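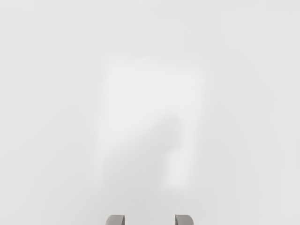
Chapter 6
Speaking to the Assembly: Small States and the Language of Recognition

Each year the heads of many governments travel to a world assembly and speak, one after another, for a few minutes each. Most of these speeches receive little attention outside the hall. For the delegates of small states, however, the annual address may be the only occasion in the year on which the government states its position on war, borders and trade before the governments of larger powers. This chapter studies how such speeches are prepared, who they are meant for, and what effect they can reasonably be expected to have.

Chapter 5 treated recognition as a legal act. A state recognizes another by letter, by treaty, or by receiving its ambassador. Here we take up recognition as something that is also done with words. A delegate who uses the formal name of a disputed territory has taken a side. A delegate who says "the region" has tried to avoid taking one, and both sides of the dispute will notice.

Three terms will be used throughout. The address is the text as delivered. The circulated text is the version handed to other delegations, often earlier the same day. The right of reply is the short statement that a delegation may make when it believes it has been wrongly accused. Students should keep the first two apart, as differences between them have caused more than one diplomatic protest.

The main case in this chapter is the Drandberg Strait dispute, in which two coastal governments claimed the same fishing grounds and the same small island, Ondow. The island had 673 residents at the last census before the dispute. Neither government was willing to accept arbitration, and both turned to the assembly for support. Morag Menzies, in her history of the dispute, argues that the speeches hardened opinion at home and changed few votes abroad. Paora Mahuika takes the opposite view - that the speeches kept open a channel which the foreign ministries had closed. Extracts from both authors appear in Section 6.4.

The first extract is a press dispatch on the opening of the second round of talks. It should be read for its choice of names.
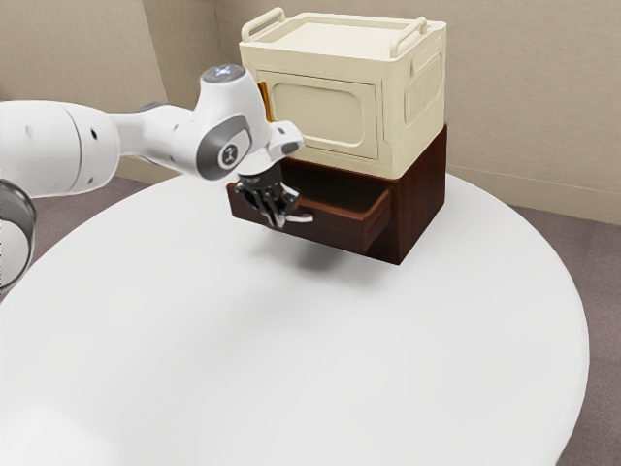

BAUDRY, 2026-07-30

Delegates from the two governments met here on Thursday for the first time since the assembly vote. Kenna MacLeish, who chairs the talks, asked both parties to refrain from public statements until a joint text had been agreed. The earlier resolution, supported by 87 delegations, called for a withdrawal of patrol vessels but set no date for it.

Sheena MacKinnon, speaking for the northern delegation, referred to "our island." The southern delegation used the name Ondow in its written reply and did not mention the patrols.

Questions for Discussion

Which words in the dispatch belong to the reporter, and which to the parties?

Why might a chair ask for silence while a joint text is being drafted? Who gains from such a request, and who loses?

Compare the dispatch with the treaty extract in Section 5.3. Note every place in which the island is named.

6.1 Preparing the Address

An address of this kind is seldom the work of one writer. The first draft normally comes from the foreign ministry and is then sent to the office of the head of government, where the sections on domestic policy are added or removed.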